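# Rack bench, 16/04/2021

Moved everything onto the black cloth this morning and put the rack in the middle, back towards the wall. 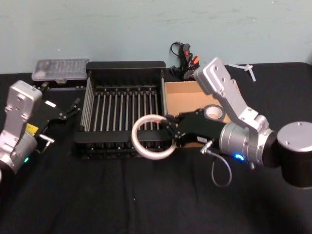 *Black rack on the cloth, clear case back left. Cloth not ironed, sorry Parveen.*

Right, so the rack. It's the one we've been calling the Hellia, from the batch Vusdale sent over before the holidays, and I've finally given it a proper go with plates instead of just carrying it from shelf to shelf and saying I'd get to it. Black rim, upright rods all the way along, slots in between, a thing everybody has next to their sink and never looks at. I've now looked at it for most of a day and I have opinions!

First off, the cloth. Ghazala wanted it down because the bare top was showing up every scratch and throwing glare back at us from the window, and she was right about the glare, it's much kinder on the eyes. The trouble is that a black rack on black cloth is a bit of a guessing game at the bottom. The rods are fine, they catch the light and you can see exactly where each slot is, but I lost the front rim against the cloth more than once when I came at it quickly with a plate. Twice I clipped the rim and had to stop and check the glaze. No chips. I'd like to try the grey blanket from the photo cupboard next time, if Tapio hasn't cut it up for packing.

Also the wrinkles. I smoothed it all out at the start and by the time I'd had my tea it had crept into folds again, mostly towards the front where I lean. The feet of the rack sit on it happily enough but if a fold gets under one corner the whole thing has a wobble you can feel when a plate goes in. Clips on the front edge of the table, maybe. Or a heavier cloth. Érica says theatre shops sell a thick one that hangs flat by itself and she'll ask what it costs.

**Plates**

Started with the side plates from the Magsi set. I measured the one on top of the pile at 197 mm across, and the rest look the same to me, so I've written 197 on the box. They go in beautifully. You drop the edge between the rods, let go, and it settles with a tiny lean and stays there. I like the sound of it too, a sort of soft tick.

The dinner plates are a different story. They'll stand, but they lean a good deal further, and when you put one in the very next slot the pair of them touch at the top. Every other slot is much better, and you still get plenty in. I suspect that's how most people end up using a rack like this at home without thinking about it (my mum certainly does, and she puts the saucepan lids in the gaps).

Bowls, no. I know it's not a bowl rack. I tried anyway, as Samran bet me a biscuit that the shallow ones would stand up. They do if you're patient and tip them right back, but they take up slots you'd want for something else and the first one slid down sideways when I put its neighbour in. Biscuit still in dispute.

Chopping boards I didn't get to. The thin plastic one should be fine. The thick one from the kitchen end isn't going between those rods and I'm not going to force it.

**Which way round**

We had a long chat about this. One of the rims stands a bit higher than the other, and I've got it with the high one to the wall. Parveen had it the other way round on the shelf and thought that was how it was meant to be. I did a run each way. With the high side at the back I can see over the front and get the plate straight down into the slot. With it at the front I kept lifting my hand that bit more than I wanted to, and it felt clumsy, though Parveen is taller than me and said she barely noticed. There's nothing on the leaflet either way, just a drawing of a mug. For now it stays as it is, high side back, and if anyone turns it round please write it down in here so we're all working from the same setup.

I also pushed it too close to the wall to begin with. That paint marks if you so much as look at it, and there are enough scuffs on it already without me adding a row of plate-shaped ones. Brought it forward by the width of my hand and that's plenty.

**The clear case**

It's gone to the far left, against the wall, and I'd like it to live there. It was on the stool, then on the windowsill, then Tapio had it for a morning, and each time somebody wanted a little something out of it we all had to stand up and look. The lid being see-through is lovely, you can find the right compartment before you undo anything. But do shut it properly afterwards! Last August the old one went over with its lid half on and we were picking over 200 bits out from under the radiator, and I'm still finding them now in the hoover bag.

I want to label the compartments on the lid but I haven't decided what with. Tape goes gummy, and marker wipes off with the first damp cloth. Ghazala has a label printer from the Plernance job, so I'll ask nicely.

**Other bits from today**

The light was poor on that side of the room after lunch. I didn't mind it for the plates but I wouldn't want to be checking for hairline cracks in it. There's a desk lamp in the back office that I don't think anyone would miss.

I gave the rods a wipe before I started and again at the end. Fingerprints show up on them more than I'd expected, and the black rim picks up fluff from the cloth, which annoyed me out of all proportion. Lint roller now in the drawer. Please leave it in the drawer.

Two of the dinner plates have a rough ring on the underside where the glaze stops. You can hear it when they rub against a rod. I've put a pencil cross on the back of both and stacked them at the bottom of the pile, so use the others until we know whether it scratches the finish. I had a look with the magnifier and couldn't see any marks, but I'd only had them in and out a few times.

Samran wants to know whether we can take the rack home for a week and use it at an actual sink with actual washing-up. I'm all for it, and I'd rather it was his sink than mine as he has a draining board and I've got a sliver of worktop and a toaster. Parveen to say yes or no, it's her name on the Vusdale form.

**Still to do**

- grey blanket instead of the black cloth, same plates, see if I stop hitting the rim
- clips for the front edge of the table
- chopping boards (the thin one!)
- ask Érica about the heavy cloth
- labels for the clear case
- somebody please decide about the bowls, I'd quite like that biscuit

Plates are back in the Magsi box under the bench, side plates on top.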